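Unit 6. Demonstration Work and the Garment Line

Reading before class: the Lakatos case, sections 2 and 3. Bring the shift table.

6.1 Background

Lakatos handles returned clothing and shoes for three retailers. Until last August the return floor had 26 people on one job grade: open, inspect, rehang or fold, tag, shelve. Hanging and tagging are now partly done by two Salto arms. The floor has 24 people and two job grades. The second grade, demonstrator, did not exist before. A demonstrator performs handling tasks by hand with a sensing gripper, and the recorded motion is used to train the arms.

Management described the change as a transfer of effort. The shift table shows something narrower. Inspection hours did not fall. Hanging hours fell by 181 per month, and most of these reappeared under demonstration, at a different pay rate and under a different supervisor.

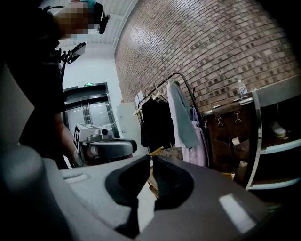 Job content is the first thing to examine when a task is split this way. A rehanging clerk was judged on pieces per hour; a demonstrator is judged on usable recordings. The two measures reward different motion. A clerk picks up speed by using both hands at once and by skipping the look. A demonstrator has to work through two jaws, so even a thin item like the yellow stick between the black fingers calls for a deliberate approach and a settled grip. A garment on a hanger, such as those on the rack by the brick wall, adds cloth that moves after the hand has stopped. Skill in the old job does not carry over in full, and the wage table should say so.

6.2 Load on the worker

Hermine Kuster's interviews at Lakatos list three complaints: wrist fatigue, neck fatigue from worn equipment, and loss of talk. The last is often left out of ergonomic reports. Clerks used to work in pairs – demonstrators are asked to keep quiet during a recording.

6.3 Who owns the motion

The Lakatos agreement pays for 2,000 recordings per demonstrator per quarter. It is silent on reuse at other sites. Compare the Dorkwood agreement, clause 4, which ties reuse to a second payment.

Exercises

1. From the shift table, calculate the share of saved hanging hours that moved to demonstration.
2. Draft a pay clause for demonstrators that does not use a piece count.
3. State which of Kuster's complaints job rotation would reduce, and which it would not.

Written answers to Said Hamdy by Monday, noon.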